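Progress report to the Nava Film Fund
Project: Endberg, feature film
May 21, 2023

Picture editing on Endberg is finished. The director delivered the locked cut in January, 2 minutes shorter than the version your readers saw. The subplot at the ferry office is gone, and the ending now stays with the brother.

Sound work is behind. We had planned to complete dialogue replacement by now, but 6 scenes still need lines from the lead, who has been shooting a series abroad. Orkau, our post house, has held the studio for us at no extra charge.

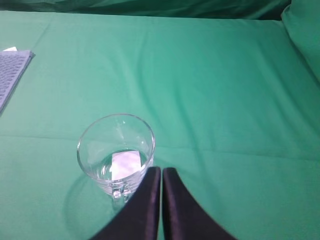

Hermenegildo Varela thinks the harbor scenes can keep their production sound if the music comes in earlier, and would like to try that before anyone books more studio time. We have agreed to a test on the first of them.

The score is recorded except for the end titles. The composer wrote 30 minutes of music and the cut uses most of it - the chase is the one place where we went back to silence.
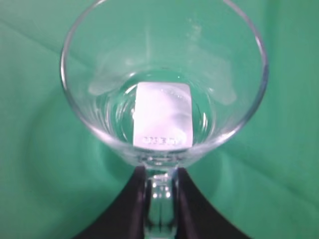
The end titles cue will be recorded with the same players once the credit list is final. We are still waiting for two contracts to come back signed, and your logo needs to be sent to us in the wide format.

On distribution, Jisari has confirmed a release on 15 screens. They asked for a shorter trailer and a new poster. The trailer is cut. The poster is not started, and we expect to pay for it from the contingency line.

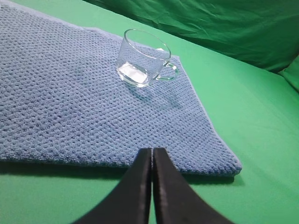 Glass cup on a blue towel.

We request payment of the third installment on the agreed terms. The cost statement is attached separately.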